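Textile Care, Unit 2: Relaxation and Felting in Knits

Knit fabric is made of loops, and loops change shape under load. Relaxation shrinkage occurs when tension left over from knitting is released in water. Felting is separate – wool scales lock together under heat and agitation, and the change is permanent.

Dry knits flat. A wet knit on a hanger stretches under its own weight, mostly at the shoulders.

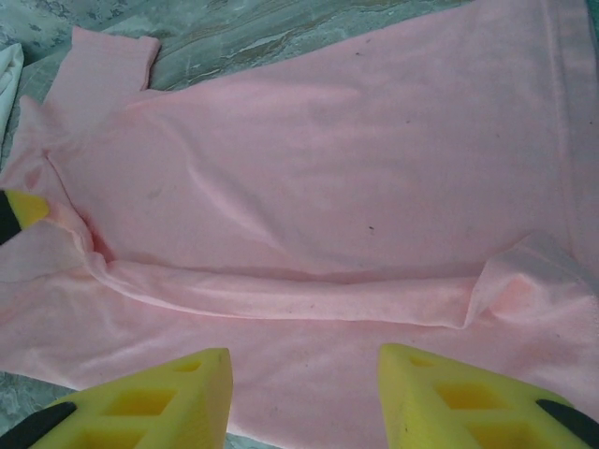
Measure length and width before washing and again after 20 hours of drying. Record both as a percent change. Read the Brivitz handout before lab. Lab sheets go to Vilém Říha.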